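VIRKIER LABORATORY SERVICES
Manipulation Cell Working Group
Minutes of the meeting held 5/27/19, Sivside meeting room

Present: Santosh Mittal (Chair), Osvaldo Bellini (minutes), representatives of Facilities, Electrical Safety and the Rarkance project.
Apologies: the representative of Grasso Instruments, who sent written comments in advance.

1. Opening and previous minutes

The Chair opened the meeting and noted that a quorum was present. The minutes of the previous meeting were accepted with one correction. Under item 4, "arm base" should read "arm wrist". Osvaldo Bellini will reissue the corrected copy.

2. Matters arising

The replacement key for the tool drawer has been received and signed for. The request to repaint the line on the floor beside the workbench remains with Facilities, who advised that it would be handled together with other floor work in August. The Chair asked that the item be kept on the list.

3. Condition of the cell

Osvaldo Bellini reported on the current layout of the cell. The grey table remains the working surface for the ball and plate routine, and its position in relation to the arm is to be treated as fixed until the calibration under item 5 has been signed off. The bowl and plates are to be placed by hand at the start of each session. Members agreed that no adhesive markers should be put on the tabletop, as residue from the last set took considerable time to remove.

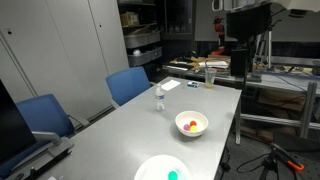 Test table with bowl and plate set out, tripod at right.

The Electrical Safety representative drew attention to the cables lying on the floor between the table and the tripod. The cables are not damaged, but they lie where a person reaching toward the front of the table could catch a foot. It was moved that a low-profile cable cover be purchased and fitted. Carried.

Discussion followed on drinks at the table. The Chair reminded members that open cups are not permitted on any surface within reach of the arm. Capped water bottles used as test objects may stay, provided that they are entered on the object list. The representative of the Rarkance project asked whether this applied to the workbench as well. The Chair ruled that it did.

Action: Facilities to order the cable cover. Osvaldo Bellini to post the revised rule on drinks at the cell entrance.

4. Gripper maintenance (work order 542)

Osvaldo Bellini spoke to his written report, circulated with the agenda. Operators had recorded a slight hesitation in the gripper when closing on thin rims. The linkages were removed, cleaned and inspected. Wear was found at one of the pivots and the pin was replaced. The remaining pins were within tolerance and were refitted with fresh lubricant. The fingers were checked for parallel and returned to service.

The Chair asked whether the hesitation could have been a matter of settings alone. Mr. Bellini replied that he had considered this. The closing speed had been lowered to the value used before the last software update and the fault had persisted, which led him to open the mechanism. The speed has since been put back to its normal value.

Members discussed how the repair should be checked. The Rarkance representative favoured a return to the usual bowl transfer. Mr. Bellini preferred the foam plate, which is light, flexes under the fingers and shows up any uneven closing at once. It was agreed that the plate should be used for acceptance, with the balls left on it during the approach so that any contact with the rim can be judged from their movement in the wrist camera recording.
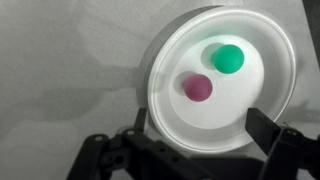

The approach itself is to be run at reduced speed for the first 24 cycles. If the rim is marked or bent at any point, the plate is to be set aside and the cycle number written on the back in pencil. Operators are not to straighten a bent plate and put it back into use.

Written comments from Grasso Instruments were read into the record. The firm recommends that the fasteners on the lower bar be tightened with a torque driver and marked with paint, and that the marks be looked at weekly. The Chair noted that the cell's torque driver is overdue for calibration. It was agreed to borrow the driver from the machine shop in the meantime.

Action: Osvaldo Bellini to complete the acceptance run and close work order 542. Santosh Mittal to arrange the loan of the torque driver and send the cell's own for calibration. Stock of spare pivot pins to be raised from 2 to 3.

5. Camera mounts and cable routing

The wrist camera was refitted after the gripper work and will require a fresh hand-eye calibration. The camera on the horizontal rod was not disturbed. Mr. Bellini nevertheless proposed that both be calibrated in the same session, so that the two sets of values carry the same date in the log. Agreed.

The routing of the cables along the arm was reviewed. Electrical Safety asked that enough slack be left at the wrist to allow full rotation without pulling on the connectors, and that the ties be replaced with hook-and-loop straps, which can be loosened without a blade. Mr. Bellini will make the change with the arm powered down and locked out. After the change the arm is to be moved by hand through its working range before power is restored to the drives.
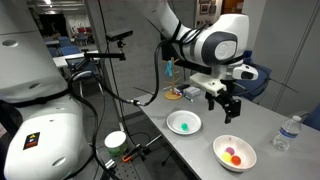
It was further agreed that the start position for every routine will be with the gripper open, fingers pointing down, and clear of all objects on the table. The present start file allows the operator to skip this step. The Rarkance representative undertook to have the option removed.

The Chair asked that loose fixtures and clamps be returned to the shelving at the end of each session. Items left on the floor near the table legs are to be recorded by the person closing the cell.

Action: Osvaldo Bellini to carry out both calibrations and file the results. Rarkance project to revise the start file and circulate it for comment.

6. Other business

The Rarkance representative requested additional evening access to the cell. The Chair deferred the request until work order 542 is closed.

Facilities advised that the ventilation in the Sivside wing will be shut down for a short period in August. Dates will be sent to members by email. The cell may stay in use during the shutdown if the doors are kept open.

7. Next meeting

The next meeting will be called by the Chair once the acceptance results have been circulated.

There being no further business, the Chair declared the meeting closed.

Minutes recorded by Osvaldo Bellini
Approved for circulation: Santosh Mittal, Chair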